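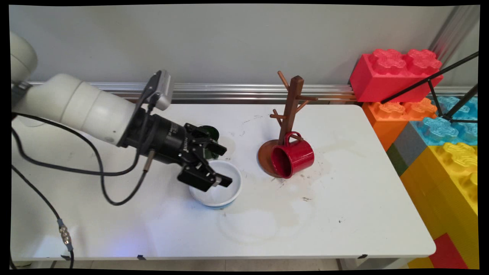
Last updated: June

I sold the Stemholm combo and bought a used Flarkier head for the band room in Grinville. The Stemholm was fine at home but it got lost under the drums once Cecilia Agyeman started playing with us. She hits hard.

The shop wanted 2,045 for the head and cab together. I offered 1,795 and they took it, with the footswitch thrown in. The cable for the footswitch is short, so I ordered a longer one.

Two channels. The clean one is what I use most, with the bass rolled back and the treble just past noon. The second channel has more gain than I need. I keep it low and let the overdrive pedal do the rest. Reverb is okay, a little splashy on the long setting.

My delay goes in the effects loop now. I had it in front for years and the repeats turned to mush whenever I pushed the preamp. Set to 300 milliseconds, it sits well behind the slow songs.

We ran the whole Alcantara set with it and I only touched the volume twice. Still getting a hum when the rehearsal room lights are on. I'll try another outlet before I start swapping tubes.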